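Section 4: Setting Up Your Gornesero Heated Underblanket

Revised Apr 6, 2022

Read this section before you plug anything in. We know how these sections usually get read, which is in December, at midnight, by flashlight. Try to do better.

Before you start

The Gornesero goes under you. The Melen, our other model, goes over you. If the label by the cord says Melen, you have the wrong booklet and should ask our Vallville office for the right one.

Fitting the underblanket

1. Strip the bed down to the mattress. All of it, including the layer you have been pretending is part of the mattress.

2. Lay the underblanket flat with the cord socket at the pillow end. The printed side faces up. If you can't find the printed side, turn it over.

3. Pull the 4 elastic straps under the mattress corners. The last one will seem too short. It is the same length as the others.

4. Smooth out every fold with the flat of your hand. A fold makes a hot spot, and a hot spot will trip the cutoff.

5. Put a fitted sheet on top. One sheet is plenty. A mattress pad on top of the underblanket will heat very nicely, and you won't. 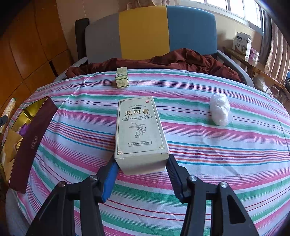 6. Push the controller plug into the socket until it clicks. There is one click. If you hear two, something else in the bedroom needs your attention.

7. Plug the cord straight into a wall outlet. No extension cords, and no power strip shared with a fish tank.

First use

Set the dial to 2 and leave it for 14 minutes with the covers pulled up. A faint smell of new fabric is normal the first time. A smell of toast is not – unplug the cord and call us.

Caution: Keep creams, ointments, plasters and heat rubs off the bedding. They stain the cover, and warm skin plus a warming rub plus a warm bed is more warmth than anybody ordered.

Caution: Do not use with pins, with a hot water bottle, or with a cat that digs.

Note: The controller switches itself off overnight. You will wake up convinced it has broken. Turn the dial to 0, then back to your setting.

Storage

Roll it, don't fold it. The Harju storage bag (sold separately, naturally) fits the single size and, with some kneeling, the double. Put nothing heavy on top. For washing, see Section 5.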